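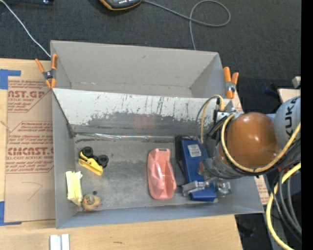 The Putitz open bin is a grey storage bin for toys, craft bits, packets and the other small things that collect on a table or a shelf. It has no lid and nothing to assemble. Two of them will stand one behind the other on a tabletop and can be held together where their sides meet with ordinary spring clamps, like the pair with orange handles. A toy vehicle with big black wheels, a small box and a few smaller pieces lie on the floor of the front bin with space between them, so you can see what is in there without tipping it out.

We sell the bin singly and in packs of 2 and 20. The clamps are sold separately.

What it is used for

Most of our orders come from playgroups, toy libraries and schools, with a fair number from people sorting out a spare room. The bin is meant for sorting and short-term storage. It suits items that are handled often, put back in no particular order and need to be found again quickly. It is less suited to paper or fabric, as there is no cover to keep the dust off.

Marlene Meinecke at our Skamcombe shop uses a pair for returned toys - unchecked in one, checked in the other.

Joining two bins

Put the bins on a flat surface with their long sides touching. Push the rims level before you fit anything. Open the first clamp fully, place it over both rims near one corner and let it close slowly. Do the same at the other corner. Check that both pads are flat against the bin walls and that the handles are out of the way of your hands.

Do not lift a joined pair by the clamps. Take the clamps off, move the bins one at a time and join them again.

Wear and marking

The grey finish shows use. Hard toys and metal parts will leave scratches on the walls and cloudy patches on the floor of the bin, and the lower part of a wall that things are slid against will darken. This does not affect how the bin works and we do not treat it as a fault. If you want to keep a bin looking new, line the floor with felt or a cut piece of non-slip matting. We do not supply liners.

Cleaning

Wash by hand with warm water and washing-up liquid. Wipe along the seam where the walls meet the floor, as grit gathers there. Dry before stacking. Do not use scouring pads or bleach. Crayon and ink may leave a faint stain even after washing.

Packs and delivery

Single bins and packs of 2 are kept at Skamcombe and can be collected from the counter. Packs of 20 are sent from our Allville store on a pallet, so please make sure there is someone there to sign for it. For orders over 200 bins, write to Gyu-bin Myung in the trade office before ordering. The most we can send in one delivery is 400.

Bins from the older Ra range have a different rim. They can stand next to a Putitz bin but the rims will not sit level, and we do not advise clamping the two together. The last Ra bins were sold in May.

Returns

Unused bins can be returned with proof of purchase. Bins that arrive cracked or bent will be replaced - send a photograph of the damage to Yamila Montecinos with your order number and keep the packaging until you hear from her.

Page last checked 30 August 2020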